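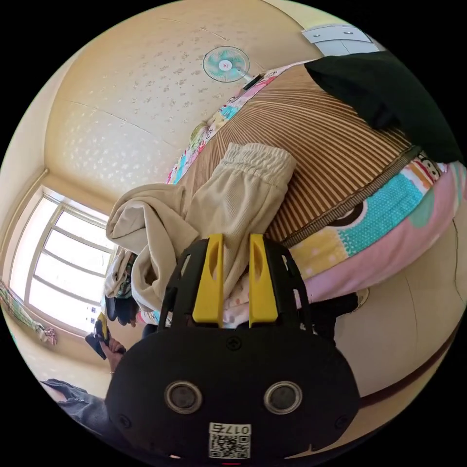 Does it matter for the air in a bedroom whether the door is left open at night?

In the homes we studied it mattered more than the window did, at least in the cold part of October, when most people kept the window closed anyway.

Figure 3. A bed in a bedroom.

4. Night-time air in the bedroom

4.1 Background and homes

The bedroom is the room where most people spend the longest unbroken time, and it is often the smallest room of the dwelling after the bathroom. A person who sleeps cannot notice that the air becomes stale, and usually does nothing about it until the morning. For this reason we treat the bedroom separately from the living areas, which were the subject of Section 3.

The study included 32 homes in Hirnell. All of them are apartments in low buildings with natural ventilation, and none has a mechanical supply of fresh air to the bedroom. The kitchen and the bathroom have an exhaust duct, so the air is expected to enter through the windows of the bedroom and leave through the wet rooms. This works only when the air can pass the bedroom door. In the older part of the town the doors have a visible gap at the floor. In the Lodhi buildings, which were renovated later, thick carpet was put in the hallway and the gap became very small. We did not plan to compare the two groups when we started the work, and the comparison should be read with this in mind.

4.2 Measurements

In every home one Runder logger was placed in the main bedroom. It recorded carbon dioxide, temperature and relative humidity. We asked the residents to keep the logger away from the window and away from the pillow, because exhaled breath close to the sensor gives peaks that say little about the room. A bed and its surroundings, as in Figure 3, set the limits for where such a logger can stand. A night table is convenient, but it is often too close to the face of the sleeper. We preferred a shelf or a chest of drawers on the other side of the room, at the height of the mattress or a little higher.

The measurements continued for 17 nights in each home. The last logger was collected on 31/10/2024. Each morning the residents filled in a short form in the Pulley diary, where they marked the position of the window, the position of the door, the number of sleepers, and whether the heating was on. The form also had a free field for remarks. This field was used more than we expected - mostly for complaints about noise from the street, and in a few cases about the form itself.

We defined the night as the period between the time when the residents went to bed and the time when they got up, both taken from the diary. When one of these times was missing, the night was excluded. We also excluded nights when the bedroom was not used. No value was filled in afterwards by estimation.

4.3 Carbon dioxide level and the position of the door

As a practical limit we used a level of 700 ppm above the outdoor air, averaged over the night. Carbon dioxide at such a level is not treated here as a harmful substance. It is used only as a sign of how much fresh air arrives for each sleeper.

With both door and window closed, bedrooms with two sleepers were normally above the limit well before the morning. The level increased quickly in the first hours and then more slowly, and in the smallest rooms it was still rising when the residents got up. With the door open and the window closed, the level followed the same shape in the beginning, but it flattened early and stayed under the limit in most homes. The volume of the hallway and the other rooms is then added to that of the bedroom, and the exhaust ducts can draw air through the whole dwelling.

An open window gave the lowest levels, as could be expected. It was also the condition with the largest spread. A window on the tilt position in still weather did little more than an open door, while the same window in wind could cool the room so much that the residents closed it during the night. Several diaries mention this. Since the form was filled in only in the morning, we do not always know at what hour the window was closed, and these nights are reported as a separate group.

The Lodhi apartments showed higher levels than the older ones when the door was closed, and very similar levels when it was open. We think the gap under the door is the most likely explanation, but the windows were also replaced in the renovation, and our data cannot separate the two effects.

4.4 Why the door is closed

The advice to sleep with the door open is simple to give, but the diaries show why it is not always followed. Residents closed the door because of light from the hallway, because of pets, or because another member of the household gets up early. Some wrote that they had always slept with the door closed and felt safer this way. There are also recommendations about fire safety which ask for a closed door, and we do not wish to speak against them.

A larger gap under the door, or a grille in the door leaf, would let the air pass while the door stays closed. In 3 homes such a grille was already present, and the levels there were between those for open and closed doors. This number is too small for a statistical test. Sound passes a simple grille quite easily, and the residents of one of these homes had covered it with a towel during part of the period, according to their own remark in the diary.

The humidity results are given in Section 5 together with the observations of condensation on the window glass.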